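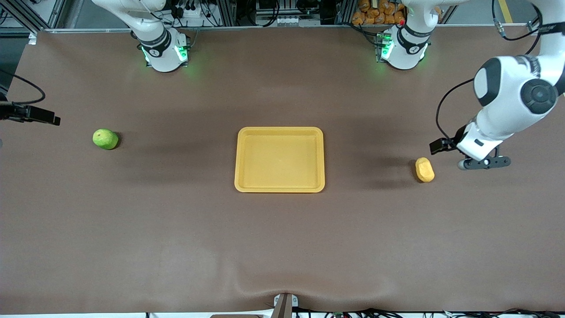

The two-armed test bench at Dernolier, with a yellow tray between a small green fruit and an oblong yellow object. The robot's left arm is over the right-hand side of the table.

Print this page | E-mail this page

Two arms learn to share a table in new Dernolier study

31 Jul 2020 - Researchers at Dernolier have shown that a pair of robot arms can learn to put everyday items into a tray with far less practice than the team expected. The method, called Karras, lets both arms learn from one shared set of attempts, so a reach tried on one side of the table also teaches the arm on the other.

The team recorded 2880 attempts over 14 working days, using small items of different shapes and textures. Before each attempt the software picks the arm that is better placed to reach the item, and the other one stays parked. With the earlier method, Nesia, each arm had to be trained by itself, and matching the same score took six weeks.

"We were thrilled when the first results came in," said Sunee Thaweesak, who leads the project. "Lumpy things have always given us trouble, as there's no obvious place to hold them. Now the arm makes a sensible choice of angle and gets on with it - and when we move the tray, it copes with that too!"

In the final round of tests, the arms were given items they had not met in training and placed nine out of every ten in the tray. Most of the misses came when two items were touching, and the group is already working on this. Shiny packaging is also still a weak spot.

The work was carried out with Trulico, which supplied computing time and helped to write the planning software. The two groups will start a second round of trials in September, this time with several items on the table and both arms moving at once. A full paper is being prepared, and the recorded attempts will be released with it so that other labs can try the method on their own arms.

Requests for further information should be sent to the Dernolier press office.

Last updated: at time of release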